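Ticket 452 – Site map page loads without the path layer
Product: Zindix map viewer
Reported by: Zakhar Kushnir, Drarkiddale grounds office
Opened: 2 May 2022
Status: Closed

Problem
Path layer missing from the public site map. Base map and labels load fine. Same result in two browsers and on a phone.

Log
Cleared the browser cache and reloaded. No change.

Checked the layer list in the admin panel. Paths is switched on and set to public.

Opened the layer file directly. It has 344 segments and draws correctly in the desktop editor, so the data is good.

Server log shows a timeout on the layer request after 4 seconds. The old limit was higher. Asked Trorkum hosting if anything changed on their end – they confirmed a new default came in with the last update.

Raised the limit to 300 seconds as a test. Layer loads, but slowly. Simplified the segments on export and uploaded the new file. Loads right away now. Put the limit back to the old value.

Still open: the popup photo for Maksymiv Walk was blank. Uploaded it again and linked it to the segment. Zakhar confirmed it shows.

Attachment: 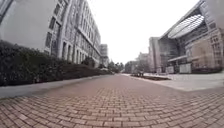 Maksymiv Walk, brick path with concrete edging on the left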